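Search articles, topics, issues Go
Home Features Materials Motion Sensing Archive Subscribe

Where to Put the Fingers on a Thing That Has No Handle

A study from the Bradora lab looks at how two-finger grippers should take hold of soft household goods, and finds that the corner beats the middle

Most grasp planners were built for rigid parts. They look for a pair of opposing surfaces, check that the friction cone is satisfied, and send the fingers to the midpoint between them. A cushion breaks this procedure at the first step. It has opposing surfaces everywhere, all of them move when touched, and the midpoint is usually the thickest part of the object and wider than the gripper can open.

The group at Bradora set out to measure how much this matters. Their method is plain. People carry a hand-held gripper with two jaws and a wrist-mounted camera through ordinary homes, and use it to pick up, shift and put down whatever soft objects are there. The camera view and the jaw opening are logged together. A policy is then trained on the logs and run on a fixed arm with the same jaws, so that the arm sees close to what the person's tool saw.

The data for the present study came from 39 homes in Surkau and Pronitz. Operators recorded 1000 demonstrations, of which 650 passed screening. Most of the rejected ones failed on tracking: the camera lost its position estimate when the view filled with a single plain fabric, and the recovered path jumped. Demonstrations over patterned rugs and printed covers survived at a much higher rate, as one would expect from a method that depends on visual features. The authors kept a record of the rejects and released it with the rest.

Each retained demonstration was labeled by grasp type. The labels are coarse. A corner grasp closes on a region where two seams meet. An edge grasp closes on one seam. A face grasp pinches a fold out of the flat of the cover, with no seam between the pads. Operators were given no instruction on which to use, and they went for corners more often than any other region, including when an edge was closer to the tool.

The main experiment held everything else fixed. Three policies were trained on equal shares of the data, one per grasp type, and a fourth on the mixed set. All were tested on the same bench in 600 trials, with cushions that did not appear in training. A trial counted as a success if the cushion was lifted clear, carried to a marked area and released there without being dropped.

The corner policy did best, and the mixed policy came close behind it. The edge policy did well on thin cushions and poorly on full ones. The face policy was last by a wide margin. Its usual failure was slow: the fold of fabric pulled out between the pads as the arm rose, and the cushion slid free before it reached the target.

The explanation offered is mechanical. At a corner the filling is thin, so the jaws can close further before the object resists, and the seam allowance inside the cover gives the pads a ridge to bear on. There is also less uncertainty in where the surface will end up. When the jaws press on the middle of a face, the filling moves sideways and the contact point moves with it – by as much as the pad width on the softest cushions tested.

Corners have a cost. A cushion held by one corner hangs, turns and arrives at the target in a poor orientation. For clearing a floor this is acceptable. For setting a cushion upright on a couch it is a problem, and the authors had to add a second grasp to their placing routine, which nearly doubled its run time. They tried to avoid the second grasp by swinging the cushion into position and reported that the results were not repeatable.

Two further limits should be noted. The first is the pads. All trials used one rubber compound, and slick covers were underrepresented in the test set. The second is clutter. The bench was bare, while in the homes the cushions lay among clothes and bedding, and a jaw that closes on a corner may also close on whatever is beneath it. The labels do not record this kind of double pickup, so its rate in the training data is unknown.

An engineering team at Duggan has since repeated the bench test with a wider gripper. The gap between corner and face grasps narrowed but kept its sign. They are now working on thin throws and blankets, where there is no filling to displace and the argument from thickness no longer applies. 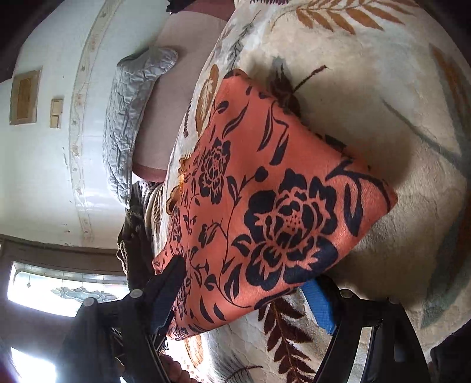 For those items the seam itself may be the only useful cue. Early runs at Duggan use the same labels and the same success criterion, with one change to the release step: the jaws open in two stages, with a pause between them, so that a hem caught on the pad has time to fall away.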